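Quilted bedspread

A quilted bedspread is a layered bed covering held together by lines of stitching that pass through all of its layers. It is laid over the sheets and blankets as the top cover of a made bed, and in warmer months it is often used on its own. In Australia the word is used loosely alongside coverlet, quilt and throw-over, and shops do not always keep the terms apart.

Construction

Most quilted bedspreads have three layers: a face fabric, a thin filling known as wadding or batting, and a backing. The filling may be cotton, polyester, wool or a blend. Bedspreads carry less filling than a doona and are not put inside a removable cover, so the whole article goes in the wash.

The stitching keeps the filling from shifting and gives the surface its pattern. On factory-made goods it is done on a multi-needle machine before the fabric is cut to size. Hand quilting is slower and is mostly confined to heirloom and craft pieces. The textile teacher Aleksandra Kwiatkowski, in her handbook Plain Bedding, recorded a hand-quilted double spread with 2,292 completed diamonds.

Patterns

Diamond quilting, also called crosshatch, is formed by two sets of parallel lines crossing at an angle. It is among the simplest patterns to mark out and suits plain fabric. Other common patterns are channel quilting, in which the lines run in one direction only, and the clamshell, built from rows of overlapping arcs. When thread and fabric are close in colour the pattern shows mainly through the shadow along each seam, and the lines appear to bend wherever the cover lies over something uneven.

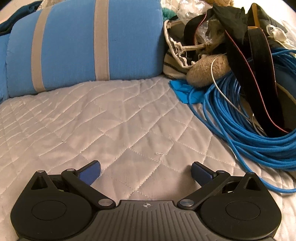
Pale bedspread with diamond quilting and a light blue quilted cushion.

Use on the bed

A bedspread in the traditional sense reaches the floor on both sides and is long enough to tuck under and fold back over the pillows. A coverlet is shorter and stops partway down the side of the mattress. Cushions are commonly placed along the head of the bed or against the wall, in a matching fabric or a contrasting colour. On a bed used as a daytime seat, a long cushion laid lengthwise serves as a backrest.

Pale colours are widely sold because they can be combined with most other bedding, though they show lint, pet hair and stray threads more readily than patterned cloth.

Care

Cotton and polyester spreads can usually be machine washed on a gentle cycle in cool water. Larger sizes may need a commercial machine, as a crowded drum leaves detergent in the filling. Wool-filled spreads should be washed according to the label. Line drying over two parallel lines spreads the weight and reduces strain on the seams.

Light creasing is normal after folding and generally eases with use. A loose thread should be checked before it is trimmed. If it is still attached to a quilting line, the end is drawn through to the back with a needle and knotted, as cutting it flush can allow neighbouring stitches to unravel.

See also: Coverlet; Doona; Patchwork; Wadding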